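Textile Care Workshop Resumes at the Humutier Building

The Household Skills Program is pleased to report that the textile care workshop has resumed its regular schedule following the February break. Sessions are held in the second-floor workroom of the Humutier building and are open to all residents and staff of the Zundley campus. Places are limited to 8 per session, and registration is required.

The current series concerns the care of plain white cloths: table linens, dish towels, napkins and covers. These items are in constant use in the shared kitchens and dining rooms, and the program receives more questions about them than about any other kind of household textile. Under the direction of Zihan Shao, participants study how a cloth should be held, shaken out, inspected and folded before it is returned to the shelf.

The first part of each session is given to handling. A cloth that has been left in a heap should be lifted by one edge and allowed to fall open under its own weight. Pulling at the center of the heap tends to set creases more deeply and, in older linens, may strain the weave. Once the cloth is open, it is checked against the light for thin places and loose threads. Items in need of repair are placed in the mending basket with a note pinned to one corner.

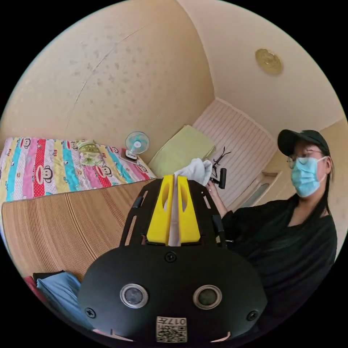 Folding and Storage

The second part of the session deals with folding. The program teaches the fold in thirds, which suits the shelves in the Van der Merwe dining room and keeps the hem on the inside of the stack. Napkins are folded in quarters. Participants are asked to smooth each cloth with the flat of the hand after every fold and to place finished stacks with the folded edge facing out.

Qianru Liao has prepared a revised storage guide, which replaces the one issued by the Trirkanness office. The main change concerns stack height. Large tablecloths should now be stored no more than 8 to a shelf, and freshly laundered cloths should go to the bottom of the stack so that all items receive even wear. Printed copies of the guide are available at the front desk, and 400 have been set aside for the residence halls.

Registration and Supplies

Registration for the next series opens on 4 Mar 2020 at the front desk. Each series consists of two sessions, and participants are expected to attend both. There is no charge. Cloths for practice are provided, although participants may bring up to two items of their own, provided these are clean and dry.

Departments wishing to donate surplus white linens should contact the program office before making a delivery. Stained or torn items are accepted for use in mending practice and should be bagged separately.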